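Home Projects Clubs People Archive Contact
Search this site Enter keywords Go

Putting the Shopping Away: our summer project with a simulated arm
Hina Gondal and Nelu Filip, Ternton robotics club
August 2021

When we put our names down for the summer project in June we had rather grand ideas (Nelu wanted a whole meal cooked, start to finish), and it took our supervisor a very patient afternoon to talk us down to something we could finish. What we settled on was picking up one piece of food from a kitchen worktop and putting it somewhere else, all of it in simulation. It sounds small, and we can only say that it kept the 2 of us busy until the very last evening!

We called our program Hoso, and the kitchen it works in is called Kazmi, after the folder it first lived in. Hina wrote the part that chooses where the fingers should close, and Nelu wrote the part that gets the arm there without knocking into anything, which was the harder job by some way. For the first fortnight the arm liked to take the long way round and come at the food from underneath, straight through the stone. We fixed that by telling it to go to a point high over the item first and only then come down.

Each trial began with the food put down in a new place. We ran 400 trials with the first version, looked through the failures together, changed the way the grip was chosen, and then ran 1000 with the second. Of those, 532 ended with the item lifted and set down where we wanted it. We had hoped for more, but it was a good deal better than where we began, and we were both very pleased when the final number came up.

Long, smooth shapes gave us the most bother. If the fingers closed along the length of the item instead of across it, it slid out sideways, and once it rolled off the worktop altogether and we had to start again. Hina's answer was to work out the long direction first and turn the wrist to suit.

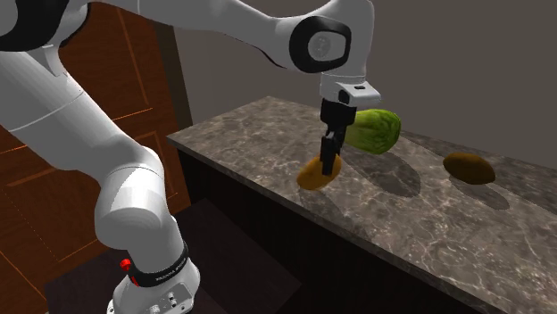

Figure 1. The gripper over the yellow-orange item near the front edge of the worktop, with the leafy green one just behind.

Having a second item so close by makes things harder, as the open fingers need room on both sides. Our program still treats the neighbours as plain boxes, a bit bigger than they should be, and so it sometimes gives up on a grip that would have been perfectly fine. Nelu has started on a better way of doing this in a separate branch called Jalen, but it wasn't ready in time for this report.

If we carry on next term we would like to try soft things that squash, and to let the program have a second go after a miss. We would also keep better notes from the first day, as we lost a whole morning hunting for settings that we had changed and not written down. Thank you to everyone at the club who lent us computer time, and to Nelu's mum for the sandwiches.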